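Boards > Weather Talk > Local Forecasts > Clandport and the coast
Print this thread | E-mail to a friend

May, 7.40 am
Started by saltmarsh_jen

Is anyone else's rain gauge full this morning? I've got 13 mm in mine since last night and the app (I use Skorance) had us down for "mostly dry, light cloud". I'd put the washing out before bed, so you can guess how that went. I'm up on the Simões road, for anyone new.

Reply from Eduardo Louro
Only 3 mm here and I'm at the harbour end, so it must have been a very narrow band. I watched it on the radar before I turned in and it was sliding north quite happily, then it seemed to sit down on top of you. Skorance is hopeless with showers off the sea, I gave up on it last winter.

Reply from gustyrob
Bit harsh, Eduardo! I've had it on my phone for two years and it's been decent for wind, which is what I care about with the boat. Rain is always a gamble on this coast — you could have five apps and get five answers.

Reply from Eduardo Louro
Decent for wind at the harbour, maybe. Ask anyone up at Pleltora. They had a proper blow last week and the app was showing a gentle breeze all afternoon.
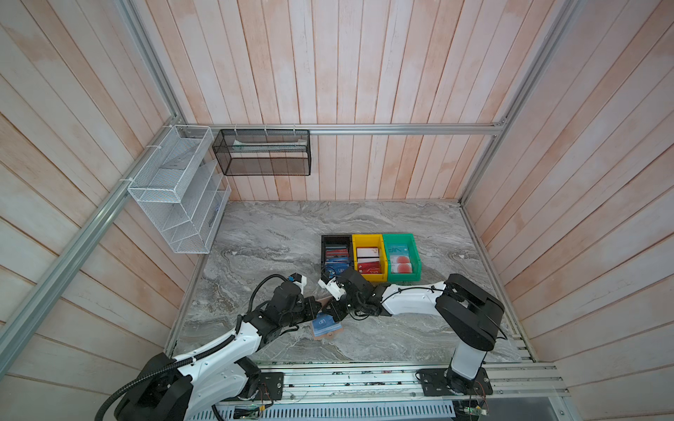
Reply from saltmarsh_jen
Well, I did check the Pleltora station page after that and it had a gust in there that made me sit up. But it's at 374 metres, so I'm not sure it's fair to compare it with any of us down here.

Reply from Jaime Torres
I look after my own station up that way and I'd agree with Jen. Hilltop gusts tell you about the hilltop. Where I don't agree is on the rain — 13 mm sounds high to me. Is your gauge still by the shed? You get drips off the roof edge in a westerly, I had the same trouble with mine.

Reply from saltmarsh_jen
Moved it in March, thank you Jaime! It's out on the lawn now, nothing near it. And the water butt went up as well, so I'm sticking with my number.

Reply from gustyrob
565 mm for me since New Year, by the way, if anyone's keeping a list. What's the weekend looking like? I want to get the boat round to the slipway and I'd like to do it without getting soaked.

Reply from Jaime Torres
Morning looks the better half, with the wind going round to the south-west after lunch. I'd go early and take a coat.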